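Notes for the film club talk, October

Slide 1. Start with the running time: 248 minutes, shown in two halves. Ask who has seen it in one go.

Slide 2. Plot, briefly. Dantas is a ferry clerk in Koladstead. He is sacked after 7 years, misses the last boat and walks the coast road to Solorlow. Don't give away the quarry.

Slide 3. The walk. More than 50 speaking parts, most of them seen once. Play clip 2 – the bus shelter – and let it run to the end.

Slide 4. Sound. No music until he reaches Beteo. Wind, gravel, a radio through a wall. Mention that the dialogue was recorded again later and the lips don't always match.
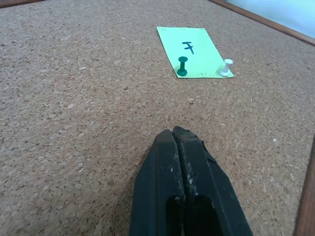
Slide 5. The ending. Some people find it flat. I think the last hour is too slow, but the final shot needs the long wait in the harbour office before it.

Take questions. Lights up at half past eight, then tea.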